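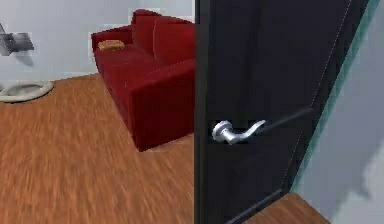 How one train company buys another
By Magdolna Medve
4 Jun 2024

A company is a business that people can own. Ownership is divided into equal parts called shares. If a company has 98 shares and you hold one of them, you own a very small part of it. The person or business that holds more than half of the shares can usually decide what the company does.

When one company buys all or most of another, the purchase is called an acquisition. The company doing the buying is the acquirer. The company being bought is the target.

Consider two companies. Isside builds railway carriages and has 5 factories. Cledo makes train brakes and has 3. Isside already buys its brakes from Cledo. If it owned Cledo, it could plan both jobs together – the brakes and the carriages would be ready in the same month.

Step one: the offer
Isside works out what Cledo is worth. It looks at the buildings, the machines, the money coming in and the money owed to other people. It then writes to Cledo's owners and names a price. The owners may accept, refuse or ask for more.
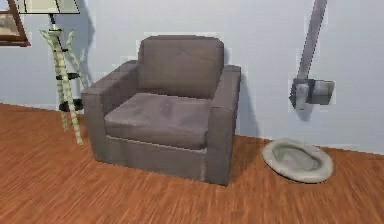
Step two: checking
Before paying, Isside sends accountants and lawyers to read Cledo's records. Their work is called due diligence. They check that the factories belong to Cledo, that its taxes are paid and that customers have really ordered what the company says they have ordered. If a problem is found, the price may change or the offer may be withdrawn.

Step three: permission
Governments have offices that study large acquisitions. Suppose only two companies in the country make train brakes, Cledo and Pathak. If Pathak tried to buy Cledo, there would be one brake maker left, and it could charge whatever it liked. The office could say no. It could also say yes with a condition, such as selling one factory to a third company, Keltomia.

Step four: closing
On the closing day the money is paid and the shares change hands. Cledo may keep its name or take the name Isside. Its workers may stay in the same jobs, move to another centre or lose their positions.

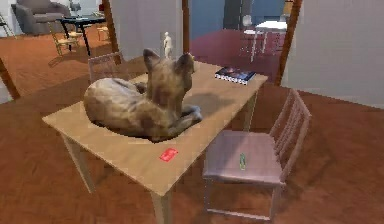
Paying for it
An acquirer can pay with cash it has saved, with cash borrowed from a bank, or with its own shares. Borrowed money must be paid back with an extra charge called interest. A loan of this kind might last 7 years.

Words to know
Share: one of the equal parts of a company.
Acquirer: the company that buys.
Target: the company that is bought.
Due diligence: checking records before paying.
Interest: the extra charge on borrowed money.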